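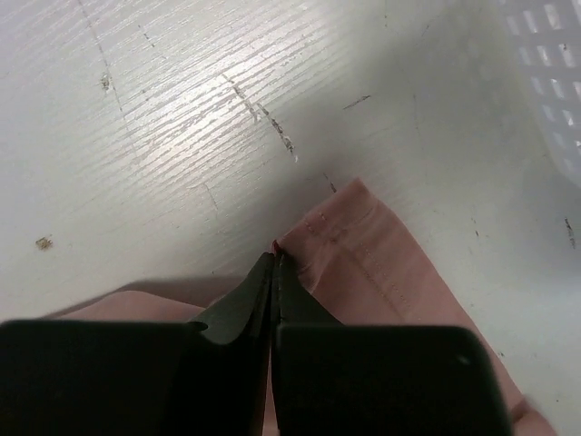

浅色木纹桌面与一块粉色织物

查车的人:Wordale检查站一名查验员谈走私农药

Wordale检查站在Clutevau以南70公里,公路从两道矮山中间穿过去,站房建在路的东侧。接受采访的查验员在这里工作多年,按照单位的规定,文章不写她的姓名和编号。采访分两次进行,一次在站里的休息室,一次在她下了夜班以后,早上六点多,食堂刚开门。

话题从二月的那辆车开始。那天夜里,一辆厢式货车进站,申报的货物是陶瓷花盆,目的地是Fanalow物流园。查验员从花盆后面和车厢夹层里找出1,371瓶没有登记的农药。瓶身有的贴着标签,有的什么都没有贴。这件事后来在当地报纸上登过一小段,她说那一小段写得基本没错,只是漏了不少东西。

“报纸上写我们接到举报,那次没有举报。”她说,“那辆车是正常排队进来的,单证齐全,司机也不慌。让我停下来看的是重量。花盆这个东西,看着沉,中间是空的,一车花盆有一车花盆的重量。他那一车偏重。偏得不算离谱,地磅上差一点是常事,油箱满不满、车上有没有备胎都会差。但是单子上写的花盆是小号的,小号的还要更轻。”

她让司机把车开到侧道,打开后门。前面几排确实是花盆,用稻草隔着,码得很整齐。

“码得整齐本身没有问题。我看的是稻草。外面几排的稻草塞得很足,往里走就少了,到中间几乎没有。真要怕碎,里面外面都得塞。往里少塞,说明里面那些碎不碎他不在乎。”

搬货搬到凌晨四点。夹层在车厢前端,靠着驾驶室的那一面,用一块和厢板同色的板子封着,螺丝是新的。她用卷尺量了车厢里面的长度,又到外面量了一遍,两个数字对不上。

“卷尺是我用得最多的东西。”她说,“有人以为我们全靠机器,机器当然有,扫描的那台在主道上,但是它一坏就要等人来修,等修的那几天车照样来。卷尺不会坏。”

被问到打开夹层以后是什么情形,她说先闻到的是气味。

“有机溶剂的味道,很冲,还带一点蒜味。闻过一次的人以后都认得。我当时就让旁边的人全部退出来,门开着,先通风。这个是规矩,以前吃过亏。有一年查一辆拉饲料的车,袋子里裹着几桶东西,桶盖没有拧紧,一个同事钻进去搬,搬完出来就吐,送去Clutevau的医院住了几天。从那以后,闻到味道一律先退,戴好面罩和手套再进,谁急都不行。”

当晚的司机在旁边坐着,一直说自己只管开车。她对这个说法不置可否。

“司机知道不知道,不归我判断。我只写我看到的:夹层在哪里,多深,怎么封的,里面是什么。至于谁装的、谁让装的,后面有别的部门去问。我见过真不知道的司机。有一个人,车是租来的,夹层是上一个租车的人做的,里面还剩几袋东西,他开了几个月都没发现。也见过装作不知道的,问他夹层在哪,他眼睛就往那个地方看。两种都有。”

为什么会有人走私农药,这是很多读者不太清楚的地方。她解释说,主要还是差价。有几种老药在这边已经禁用,在别的地方还能买到,价格便宜,药效猛,种菜的人里有一部分人认准了这个,觉得新药不管用。还有一类是仿冒的,瓶子和标签照着正规产品做,里面装的成分谁也说不准。

“禁用的那种,麻烦在残留。仿冒的那种,麻烦在你根本不知道喷的是什么。我们送检过一批,标签上写的是杀虫的,化验出来有除草的成分。要是谁家真买了去喷,一季的菜就没了。他还没地方说理去,买的时候就知道来路不正。”

她家里也种过地,父亲种了很多年的辣椒和茄子。她说小时候家里的农药就放在灶房门后面,和油瓶子挨着,那时候谁也没觉得有什么不对。后来村里出过一次事,大人把药倒进饮料瓶里,小孩差一点喝了,那以后家家才想起来要上锁。

“所以看到没有标签的瓶子,我心里是很烦的。”她说,“有标签的,哪怕是假标签,好歹让人知道这是药。没标签的,传两道手就说不清了。那天夜里的一千多瓶,有一部分就是光瓶,透明的,里面的颜色跟茶差不多。”

清点花了很长时间。每一瓶都要登记,拍照,装箱,封条上写编号。她说清点是最枯燥的一段,也是最不能出错的一段,因为后面所有的文件都从这个数字来。

“第一遍数完,两个人的数字不一样。没有别的办法,重来。第二遍还是对不上,差一瓶。天都亮了,大家都很困,有人说算了吧,按多的写。不能这样写。后来把箱子全部打开,发现有一瓶小的卡在箱底的折页里头,一个人看到了,一个人没看到。找出来以后数字就定下来了,1,371。这个数字我到现在都记得,别的案子的数字我早忘了。”
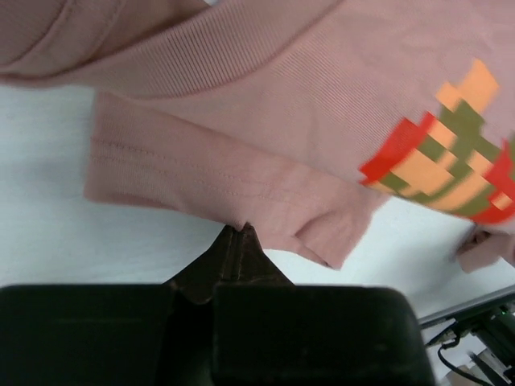

粉色罗纹卫衣,袖子折着,旁边是白色桌面

关于查获之后的事情,外面的人知道得更少。她说,东西扣下来,并不等于事情完了,很多时候最难的部分才刚开始。

农药不能和其他扣押的货物放在一起。Wordale检查站原来只有一间库房,放烟酒,放电器,放各种来历不明的零件。后来在院子西北角另外盖了一间小的,地面做了防渗,墙根留了通风口,门口放沙子和铲子。这间房子是她和同事们打了好几年报告才盖起来的。

“以前没有这间房的时候,药就用塑料布包着放在棚子底下。夏天温度高,有的瓶子会鼓。我值夜班的时候要去看好几趟,看有没有漏的。下雨也要去看。你说这算不算查验员的工作?职责里没有写,但是你不去看,漏了就流到下面的水沟里去了,水沟再往下就是Hauser那边的菜地。”

Hauser是检查站下游的一个村子,地不多,大部分种叶菜,卖到Clutevau的早市。她说村里的人和检查站关系一直不错,冬天路上结冰,村里会有人开拖拉机来帮忙撒沙。但是新库房动工以前,村里也有人来问过,说你们把毒药存在我们上头,安不安全。

“问得有道理。我们请他们进来看了,看地面怎么做的,看排水往哪里走。图纸也拿出来了。有一位老人看得很仔细,蹲在那里看墙根,问通风口会不会进老鼠,老鼠把瓶子咬破怎么办。这一条我们真没有想到,后来就加了铁丝网。”

销毁要另外送到有资质的地方去烧,费用按重量算,还要加运输。等一批攒够了才送一趟,中间就要一直存着。二月那一批,从扣下来到送走,在小库房里放了好几个月,案子没有办完,证物不能动。

她认为这是目前做法里不太合理的一处。样品留下来,其余的早些处理,对谁都好。她在内部的会上提过,得到的答复是要等上面统一的规定。

“我理解,证据的事情要慎重。可是药这个东西和别的不一样,电视机放三年还是电视机,药放久了,瓶子会脆,盖子会裂。希望能快一点。”

问到处罚,她的回答比较谨慎。她说罚款是按货值和情节来定的,具体她不经手。二月那个案子的结果她是后来听说的,听说的事情不便多讲。她愿意讲的是另一种情况,就是零散携带。

零散携带指的是私家车或者客车上的旅客,包里塞几瓶,给自己家用,或者替邻居捎的。按现在的规定,最低的一档罚款是2,000元,东西没收。

“这一档最难办。来的多半是上了年纪的人,种了一辈子地,觉得自己买几瓶药,又没有偷没有抢。罚款单开出来,有的人当场就坐在地上了。对他来说这是很大一笔钱。你要我讲道理,道理我可以讲,残留、中毒、禁用目录,我都能背。可是他问我一句,那你们说能用的药为什么那么贵,我答不上来。”

她说遇到这样的人,她会把单子开完,该没收的没收,再从柜子里拿一份农技站印的册子给他,上面写着哪些药可以替代,在哪里能买到,有没有补贴。册子是她自己去Clutevau要来的,一次抱回来一箱。

“有没有用我不知道。有人拿了,出门就扔在垃圾桶里,我下班的时候又捡回来。也有人后来路过,专门停下来跟我说,册子上那个药他用了,还行,就是要多打一遍。有这么一个,我就觉得那一箱没有白抱。”

藏匿的手法这些年变化很大。她不愿意讲得太细,理由很简单,讲细了等于教人。她只讲了几种已经没有人再用的。早先有人把药倒进酱油桶里,后来查得多了,改成装进油漆罐,罐子口上真的糊一层漆。还有人把瓶子埋在一车鸡粪里头,赌的就是查验的人嫌脏不肯翻。

“那一车我们翻了。”她说,“翻了一个下午。药是找到了,衣服扔了一套,回家以后家里人不让进门,让我在院子里先拿水管冲。那次以后,站里给我们多配了一套连体的工作服,料子很差,夏天穿着像蒸笼,但是有总比没有好。”

她说夹层现在是最常见的,改装的手艺也越来越好,有的焊缝打磨以后又上了旧漆,还故意蹭上泥,光看是看不出来的。敲也不一定敲得出来,里面会垫泡沫。所以还是量尺寸,称重,看单证上的小地方。

单证上的小地方指的是什么,她举了一个例子。有一次,一张发货单上的品名、数量、金额都对,就是发货地址那一栏写的街道,她正好去过,那条街早就因为修路拆掉了。她让车停下来,车上的货果然有问题。

“这种算运气。你要是没去过那条街,就放过去了。所以我跟新来的人说,休息的时候多出去走走,周围几个镇子都走一走,知道哪里有什么厂,哪里有什么店,什么季节出什么货。有的人愿意听,有的人觉得休息就是休息。也不能勉强。”

检查站现在的排班是3个班轮换。夜班最累,车却往往在夜里最多,因为白天路上热,拉菜拉水果的都愿意走夜路。拉生鲜的车不能久等,等久了货就坏了,司机会急,货主会打电话来投诉。她说这里头有一个很实际的矛盾,查得细,队伍就长;放得快,心里就不踏实。

“有一回,一车草莓,我觉得冷藏机组的位置不太对,让他卸了一部分。卸完什么都没有,机组是换过的,换了一个型号,尺寸就是不一样。草莓在外面放了那么久,有几箱面上的已经出水了。司机没有骂我,他蹲在那里一箱一箱往回装,一句话都不说。我去帮他装。那一次我是判断错了,写报告的时候也写了是我判断错了。”

她说站里后来商量出一个办法,生鲜车如果需要卸货查验,尽量安排在遮阳棚底下,人手从别的车道抽过来,集中一段时间查完。做得到的时候就这样做,做不到的时候也没有办法。

和Fanalow物流园的关系,她也谈到了。二月那辆车的目的地写的是物流园里的一个仓位,事后去核对,那个仓位一直空着,租约上的联系电话打不通。物流园方面配合调查,把那一段时间的进出记录都交了出来。

“物流园太大了,里面租仓位的人换得也快。他们的管理人员来站里开过一次会,说登记可以再严一点,租仓位的要核对本人证件,连续空着的仓位要报。这些听起来都是小事,要是早一点有,那个假地址就没有那么好用。现在每个月会给我们一份名单,我们拿来和申报单上的目的地对一对。名单有时候晚几天,晚几天就打电话去催。”

她对这份名单评价不错,说头一个月就对出来两处写错的仓位号,打电话去问,都是填表的人抄串了行,改过来就放行了。对她来说,这也算有用,至少知道申报的人经得起问。

谈到这份工作对生活的影响,她说得不多。夜班多了睡不好,白天拉着窗帘也睡不实,听到倒车的提示音就会醒。腰不好,站里大部分人的腰都不好,搬货搬的。她现在每次体检都要查肝功能,因为接触农药,这一项是站里后来加上的。

“刚来的时候,手套是最薄的那种,一扯就破,大家嫌碍事,干脆不戴。现在新来的人不戴手套,我是会说他的,说得很难听。他不高兴就不高兴。”

她还提到过一个细节。每次清点完农药,哪怕全程戴着手套,她回到家也要先洗手,洗到手肘,然后才去碰别的东西。家里有小孩以后,工作服一律不带回家,在站里洗,在站里晾。站里的洗衣机是旧的,脱水的时候会在地上走,要有一个人扶着。

第二次采访快结束的时候,食堂里的人多起来,接早班的同事端着粥坐到旁边的桌子上。有人问她,昨天夜里那辆拉化肥的车后来怎么样了。她说没什么问题,称了,量了,袋子抽着开了几袋,都对得上,就是司机的车灯坏了一只,让他在停车场等到天亮再走。

关于今后,她希望的事情都很具体。扫描设备能有一份备用的零件放在站里,不用每次都等。小库房的排风扇换一个大一点的。销毁的流程能短一些。禁用目录更新的时候,能提前一段时间发下来,最好附上瓶子和标签的照片,光有化学名称,值夜班的人很难一下子对上。

“还有就是册子,”她说,“柜子里的又快发完了。农技站那边说新版在印,字会大一号。上次那一版字太小,年纪大的人拿到手里看不清,我给他们念过。”

她把粥喝完,去窗口还了碗,回宿舍睡觉。当天晚上八点,她还有一个班。

受访者要求不公开姓名。文中查获情况由Wordale检查站核对,案件的后续处理以主管部门发布的信息为准。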